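July 9, 2025

Notes from the open afternoon at Zollon, written up from what I scribbled on the back of the visitor sheet. The unit is on the Mustonen estate, second turning after the tyre place, and the sign is small enough that I drove past it. Parking is on the road.

I have been following their work on and off since January, when they put out a short write-up on collecting handling data with hand-held grippers. The principle is simple enough. A person holds a gripper in each hand and does the task. The grippers log their opening and their position, and cameras on the grippers and on the operator's head log the view. The robot is trained on that afterwards and never has to be driven around by joystick. I wanted to see how well it coped with kitchen objects, as my own interest is in tray handling and most published results are on blocks and cups.

The tour had 13 people on it, which was too many for the room. The demonstration table is low and white, with the rig built round it, and the lighting over it is good while the rest of the space is kept dark. I assume this is to keep the background plain for the cameras. I asked, and was told partly that and partly that the blinds are stuck.

The objects were a beige tray with a raised rim, a second tray with a bright edge, a small square white dish and a clear plastic container. The set-up for the first task is only a layout, but it matters, as the start positions are meant to vary between recordings. How much they vary is left to the operator's judgement. I would have preferred a printed grid or a list of random positions, since people left to themselves tend to put things back where they were. 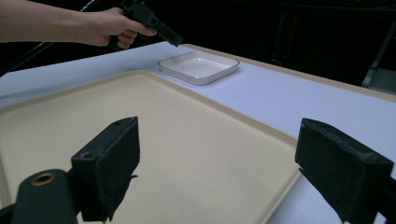
## The grippers

They are black, held by a pistol-style handle and worked by the fingers of the same hand. Both are cabled. I had expected wireless, but the people running the session prefer the cable for timing and don't seem to mind the drag on the wrist. I did mind it. After a couple of minutes my left hand was correcting for the cable more than for the tray.

The finger pads are a black foam-like material and they wear. The pair I looked at most closely were rough on the surface, with a small torn flap hanging off one pad and frayed edges on the other. Pad condition is not logged. If the friction changes over a few weeks of recording then the data changes with it, and there is no field in the file that would tell you. I raised this and it was written down on a whiteboard under a heading that already had several things under it.

The linkage is a scissor arrangement with brass-coloured grommets at the pivots. It is stiff sideways and slightly springy in the closing direction. The hole pattern on the fingers suggests the tips are meant to be swapped, though I did not see it done.

## Picking a tray up by the rim

This was the part I came for. A tray lying flat is awkward for a parallel pinch. The rim is low, the fingers are blocky, and there isn't much room between the underside of the lip and the table. The method being taught is to use one gripper to tip an edge up and then close on the rim with the other. From there the tray can be stood on its edge, which is also the way it would go into a rack.

With the tray upright the pinch is quite small: two squared fingertips on either side of a thin edge, and the whole of the tray hanging off to one side of them. Any twist in the wrist shows up at the far corner several times larger. The glossy tray is harder again for the cameras, as it throws back streaks of reflected light that move as it turns. The matte one gives no such trouble. 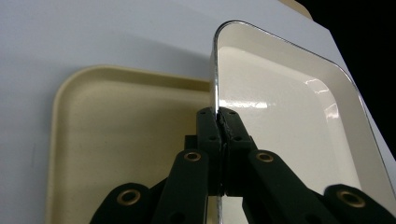

**Derkis**

I had a turn at it and managed five lifts before the queue behind me became audible. Two of those I would count as clean. On the others I closed too early, with the fingers on the slope of the lip, and had to open and go again. I was told that recordings with a second attempt in them are kept, on the grounds that a robot will also miss and will need to know what to do next. I agree with that, provided they are labelled, and they are.

The one thing I could not get used to is the lack of feel. The handle gives you almost nothing back about how hard you are pinching, so you go by eye, and the fingers themselves hide the part of the rim you want to look at. The gripper camera has a better view of it than the operator does. There was some talk of putting that view on a small screen beside the table. My guess is that it would slow people down at first and help later.

## Two hands on one container

The other task was the clear container, started from the middle of the beige tray, with a gripper coming in from each side. The operator does this sitting down with the table in front of the knees. It is more comfortable than standing and it keeps the head camera steady, at the price of a shorter reach to the back of the table.

Transparent objects are a known nuisance. What the camera mostly gets is the highlight along the rim and whatever colour is underneath, and the container's bottom shows only a soft pale glow. The approach was kept slow for this reason, both grippers open and level with the sides before either one moved in. I would like to see the same recording made with the container straight on the white table, where I expect it would be worse.

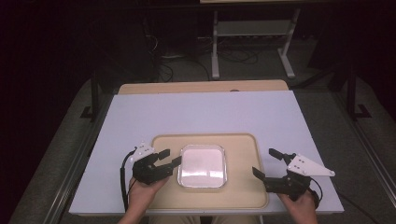

*Bimanual task: clear container on the tray, both grippers open.*

The rails along the sides and the black posts at the back corners are solid and nothing moved when the table was leaned on. The floor behind is another matter. There are cables across it in loops, and anyone thinking of building something similar should plan for trunking early.

## Files and software

Logging runs through Itside, which handles the time stamps and writes one folder per recording. The afternoon's folder listing was up on the wall and stood at 81 when I left. I asked for a sample set and was given a form to fill in. Export is to a plain format, and the column names are sensible apart from gripper opening, which is stored in motor units with the conversion in a separate file. Mine will go straight into a script that multiplies it out.

Questions I still have:

- whether the left and right grippers are calibrated separately
- how often the pads are changed
- what happens to a recording if one camera drops out part way

I have emailed all three and will add the answers underneath when they come.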